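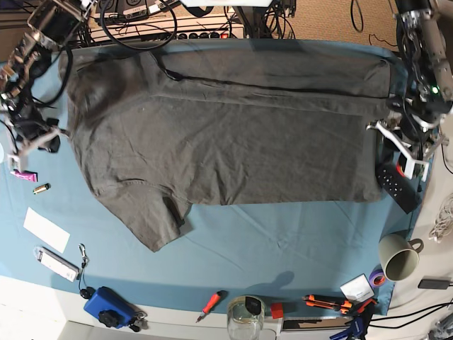 Dark gray T-shirt on the folding table, right side folded over.

Conari Community Help > Laundry and Linen > Folding and Storage

Dark T-shirts: sleeve comes out twisted, and lint shows after folding

Asked by Rocío Carretero
March 27, 2023

I am responsible for the uniform store at the Paredes residence. We hold 40 dark gray T-shirts in adult sizes, which are washed in-house, folded on a table covered with a light blue cloth, and placed on open shelves by size. The written procedure we inherited in January asks for each shirt to be laid flat, one side folded across the body, then the other side, and finally the hem brought up to the collar.

We have two difficulties. The first is the short sleeve on the side that has not yet been folded. It tends to twist into a point and hang away from the body, and when the second fold is made the twist is trapped inside. The finished shirt then has a lump on one side and does not stack level. The second difficulty is lint. Small specks are visible on the fabric in the attached photograph, and they are much more noticeable on this color than on our white stock.

The neckline is also bunched at the stage shown. I would like to know whether this should be corrected before the first fold or whether it may be left until the end. Guidance on the order of work would be appreciated, as I am required to revise the procedure sheet.

3 answers

Answer by Hatsue Hirano
Marked as accepted by the person who asked

The neckline should be corrected first. If the collar is bunched, the shoulders are not level, and a sleeve attached to an uneven shoulder will not lie flat however often it is smoothed. In your photograph the wrinkling is at the neckline and the sleeve below it is turned, and I would treat these as one problem.

I suggest the following order for your sheet.

1. Lay the shirt face down. Hold both shoulder seams and draw them gently apart until the back of the neck is straight.
2. Smooth from the collar toward the hem with the flat of the hand.
3. Open each sleeve fully. Place one finger inside the cuff if necessary and turn it until the upper and lower edges lie together.
4. Fold the first side toward the center, keeping the fold parallel to the side of the shirt. Turn the sleeve back on itself so that it does not pass beyond the new edge.
5. Check the second sleeve again before folding. It often moves while the first side is being handled.
6. Fold the second side to match, then bring the hem up in two stages.

Step 5 is the one most often omitted from written procedures. It takes very little time and should be stated separately, so that staff do not regard it as part of step 3.

A shirt that has already been folded on one side should be opened out completely if the collar is found to be uneven. Pulling at the collar with the fold in place generally moves the crease as well – the result is a shirt that is neat on top and crooked underneath.

Answer by Hugo Ortuño

Regarding lint only. Wash the dark shirts apart from towels and turn them inside out. Clean the dryer filter before each load. A lint roller may be used on the table before folding, and the cloth itself should be rolled or shaken out at the start of each session. Table coverings are frequently overlooked, and a cloth that has been used for towels will pass lint to the next garment placed on it.

I cannot comment on the sleeves.

Comment from Rocío Carretero: Thank you. Our table cloth is used for towels in the mornings. I will request a second one.

Answer by Olga Olmedo

We stopped folding T-shirts and now hang all of them. This may be worth considering if there is rail space available.

Comment from Nuria Arrieta: The question states that the shirts are kept on open shelves. Hanging is suitable for small quantities, although light knitted fabric can stretch at the shoulders when it is hung damp. Please keep answers to the arrangement described.

Comment from Olga Olmedo: Noted. Ours are hung dry.

This question has been viewed 543 times.
Related: Storing seasonal uniforms in closed cupboards – Removing hard creases from cotton – Labeling shelves by size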